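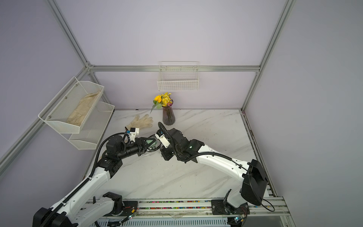

The car felt nervous for the first hour and then it felt normal, one driver wrote in the trip book, and after that I forgot that it had another setting. Remarks of this kind came back in many of the books, and they made us look again at how the comfort ratings in the previous section should be read.

Figure 4. Two robot arms over a marble-patterned tabletop; the left arm holds a clear glass cup on its side.

4.2 Habituation to damper settings

The ratings were collected from 26 drivers who each drove the Grater test car over the same route between Stolberg and Drurnau. The car is a compact sedan from 2017 with adjustable dampers supplied by Šindelář. Each driver completed 400 km in the firm setting, divided over several trips, and gave a score for ride comfort at the end of every trip. The soft setting was driven only once at the beginning and once at the end, and it served as a reference for the same person.

In the first trip the firm setting was judged clearly worse than the soft one. The complaints were mostly about short, sharp bumps, such as the joints on the bridge before Drurnau, and much less about long waves in the road. In the later trips the scores for the firm setting rose, although nothing in the car was changed except the tire pressure, which was corrected each morning to the same value. The rise was steep in the beginning and then became flat. For most drivers the last two scores were equal.

We first believed that this was an effect of the route. A driver who knows where the bad joint is can slow down for it, or can move a little in the lane. The speed records support this only in part. On the bridge, the drivers indeed went slower from the third trip on, but on the country road after it their speed was almost the same as before, and the scores for this part rose as well. Knowledge of the road can therefore explain some of the change, but it does not seem enough for all of it.

A second explanation is that the drivers change what they compare with. In the first trip they still compare the test car with their own car, and several books mention this directly ("my car would swallow this"). Later such sentences become rare, and the drivers compare with the trip before. When the soft setting came back at the end, it did not receive the high score from the beginning. Some drivers called it floating or slow, and four of them asked if the dampers were worn — a question that was never asked at the first reference drive.

This last result has a practical side. In many development programs, the damper settings are approved by engineers who have already driven the car for a long time. If their judgment moves in the same direction as that of our drivers, they may accept a setting which is too firm for a customer on a short test drive. We can not show this with the present data, as no engineers took part in the drives. It would also be necessary to separate the first impression from the impression after a week or a month, and to report both values, not their average.

Some limits must be mentioned. The route has only a few kilometers of highway, and habituation at high speed may follow another curve. All drives were done between October and December, with winter tires, whose softer sidewalls possibly hide a part of the harshness. The order of settings was also the same for everyone, so that a simple effect of time can not be excluded. In Section 4.3 we return to this point and compare the ratings with the vertical acceleration measured at the seat rail.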